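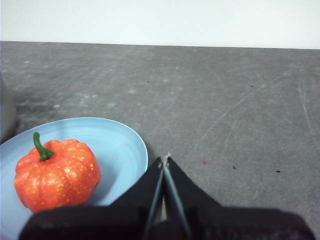

Jasmina reckons a pumpkin has no business being out in March, and that if I must keep one on a plate I could at least give it some company. She told me this over the phone, with her mouth full, while I was trying to find the lid for the big Kvam pot. (Still missing. I've had every cupboard open.)

27 March would be a sensible day to clear the last of the autumn bits, I suppose, but I'm fond of the little orange thing! It looks so cheerful on the light blue plate, and the grey tabletop is a gloomy old slab without it. I did the rest of the autumn box in December - the ribbon, the paper leaves, that awful garland from Etmont that cost me 400 and shed glitter into the butter.

Blagoje rang after lunch to ask if he could borrow the plate for his cake on the day of the party. I said yes before thinking, so now I need somewhere else for the pumpkin to sit. The white saucer is too small and the brown bowl swallows it whole. Might try the cake stand, if Anton ever gives it back.

Spent 15 minutes wiping down shelves after that, then gave up and made toast. Must ring Jasmina back about the pot lid, I've a feeling she went home with it.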